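Home Guides Reviews Workshop Forum Contact

How to test whether a robot arm can really restock your snacks

Every few months a video goes around of an arm tidying a kitchen, and somebody asks me if it's time to buy one. My answer is still no, but don't take my word for it. Run the test below before you sign anything.

Snack bags make a good first chore. They crinkle, they slump, and they never sit the same way twice. A box is easy. A bag of chips is where the sales pitch starts to sweat.
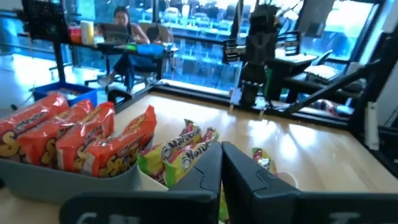 Reading time: 2 min

Step 1. Sort the bags by kind. Stand the orange ones in a gray tray and lean the yellow-green ones in a white bin beside it. Let them overlap, as they would on a real shelf. If the vendor asks you to space them out, write that down.

Step 2. Ask for one bag, moved from its bin to an open spot on the table. Then ask for the one tucked behind it. The second request is the hard one – most demos skip it.

Step 3. Repeat until you're bored, then keep going. I logged 418 tries on a Naltel arm last December and stopped trusting any score from the first hour.

Step 4. Count every rescue. If a person straightens a bag or restarts the program, that try failed. Plerimach's brochure counts those as "assisted successes." I don't.

Step 5. Move a bin a hand's width to the side and start over without retraining. Expect this to hurt.

Step 6. Do the same job by hand with a timer running. Compare the two times, setup included.

The Ostrowski kit I tried next cost $2884 and came with a nice manual. It did fine with the front bags and poorly with the rest. Could it handle one narrow job in a shop, all day, with someone nearby? Maybe – but get the trial in writing first.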